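Soltodus

A small command-line tool for people who keep too many recipes and can't find any of them.

What it does

Soltodus reads a folder of plain text recipes and gives you back an index, a shopping list and metric quantities. It was written over one wet January by Ferenc Pintér, who had 2,000 recipes in a folder called "food misc" and was tired of being told he owned no recipe for pumpkin scones when he owned four.

It won't plan your meals. It has no opinion on carbohydrates. There is no app, and if there were, it would want your email address.

Installing

Download the latest release, unpack it somewhere you'll remember, and run the setup script. You need a reasonably recent Python and nothing else. On Windows it works if you leave the folder out of any directory with an apostrophe in its name. We know. It's on the list.

First run:

soltodus index ~/recipes

The first index of a large folder is slow. Later ones only look at files that have changed, unless you've renamed everything, in which case make a cuppa.

Recipe format

One recipe per file. The title goes on the first line, then a blank line, then ingredients, then another blank line, then whatever you like. Soltodus stops reading closely after the ingredients, much as most cooks do.

Quantities may be written as 200 g, 200g or 200 grams. Fractions are fine. "A knob", "a glug" and "enough" are passed through untouched and appear on the shopping list in quotation marks, where they can reproach you in the supermarket.

Cups

Cups are the reason this README is longer than the program. An Australian metric cup is 250 mL. An American one is a bit under 240. An old British recipe may mean half an imperial pint, or it may mean whichever cup Gran had on the draining board. The default is Australian. Change it with the region setting, which takes au, us or uk.

Our tablespoon is 20 mL and nearly everyone else's is 15, so set the region before you convert anything with bicarb in it. Ferenc's first batch of converted ginger biscuits is the reason for this paragraph.

If your family recipes were all measured with one particular household cup, fill it with water to the level you'd normally use, weigh the water, and put the number of grams in the housecup setting as millilitres. Any cup will do, provided you keep using the same one.

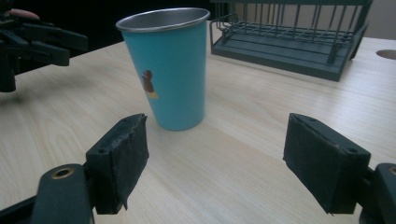
Known issues

"Capsicum" and "bell pepper" are listed as separate items. So are "coriander" and "cilantro". A synonyms file is in progress and has already caused one argument, over rockmelon.

The word "date" in an ingredient line is sometimes read as a calendar entry. Write "dates, pitted" and it behaves.

Oven temperatures above 120 are assumed to be Celsius unless marked with an F. This was a design decision, and the pavlova responsible has been disposed of.

Importing from Kernico

Kernico exports drop the blank line between title and ingredients. Run soltodus mend on the folder first. It keeps a copy of the originals in a folder called before, which you may delete once you trust us.

Rerkex exports are fine as they are, apart from the emoji.

Contributing

Bug reports are welcome, particularly with the offending recipe attached. Patches should come with a test. There are 70 tests at present, and a surprising share of them concern butter — sticks, mostly. Thanks to Khương for the Vietnamese ingredient names and for fixing the accents we had mangled.

Licence

MIT. The sample recipes are included under the same terms, except the fruitcake, which stays in the family.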